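Stelness Community Kitchen, interim report to the Aoki Fund
Period: February to now
Written by Tomoyo Sasaki, program lead
26th June

Sorry this is short, we are in the middle of summer sign-ups. Full budget sheet goes to your office separately.

Where we are

Meals program is running four days a week, up from three. 2,160 meals out the door since February. Target for the period was lower than that so we're ahead, mostly thanks to the Bumotden route, which filled up in its first two weeks and has a waiting list now. 68 households signed up overall. Most are older people living alone, plus more families with small kids than we planned for. That changes the menu. Less spice, smaller portions, more fruit. Still working it out. 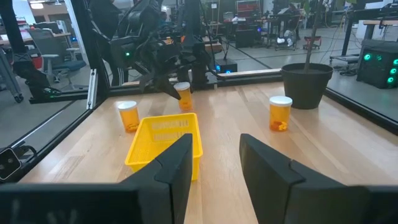
Kitchen side is OK. Second fridge arrived late but works fine. The old one still ices up at the back and gets defrosted every other Sunday. Dishwasher repair came to $190, taken from the maintenance line, not from the food line. Receipt is with the budget sheet.

Suppliers: we switched bread and dairy to Stovon in the spring. Cheaper, and they deliver before eight so the morning crew isn't waiting around. Vegetables still come from two farms north of town. One of them lost most of its early lettuce to slugs, so there was a lot of cabbage in May. Some complaints about the cabbage. Fair enough.

Cooking classes

Started late, as you know. Evening group is full, the daytime group is half full. Topics so far were soups, beans, cooking for one, and what to do with leftovers. The leftovers night had the best turnout and people asked for it again. We are going to repeat it in the fall. Recipe cards have been printed in large type after the first batch turned out to be unreadable for half the group.
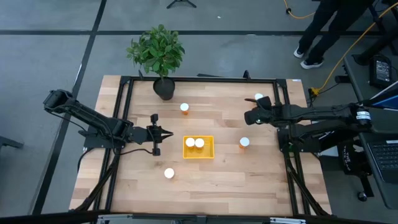 Two black arms facing each other across a wood tabletop.

Delivery

Bumotden runs twice a week with two cars. The hill road was closed for nine days in April and drivers had to go the long way round, so fuel went over for that month. Back to normal now. We'd like to add a third stop by the bus station but need one more driver first. Two people have asked about it, neither has confirmed.

Insulated bags are wearing out faster then expected. Zippers go first. We'll need to replace a batch before winter and I'd like to move $400 from printing to cover it. Please let me know if that needs a form or if an email is enough.
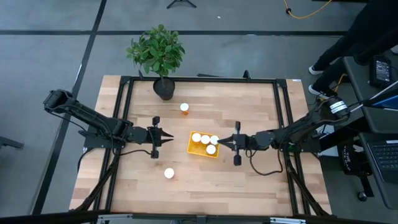
Problems

Staffing on Fridays. We lost our Friday cook in May and I've been filling in, which is why the class reports are behind. The ad is up, three applications so far, interviews next week.

Allergy labels. One meal went out with the wrong label (no nuts in it, label said nuts, so no harm done). Labels are now checked twice before packing and initialed on the sheet.

The survey. Response was poor. It was too long. A one-page version is going out with the deliveries in July and drivers will pick it up the following week.

Next three months

Hire the Friday cook. Get the daytime class up to full. Decide on the bus station stop. Fall menu, with less cabbage in it. Renew the food handling certificates, four of them run out in September.

The lease here at Stelness is fine until the end of next year, landlord confirmed by phone and I have asked for it in writting.

Call me any morning before ten if you need anything on this, afternoons I'm usually in the kitchen and don't hear the phone.

T. Sasaki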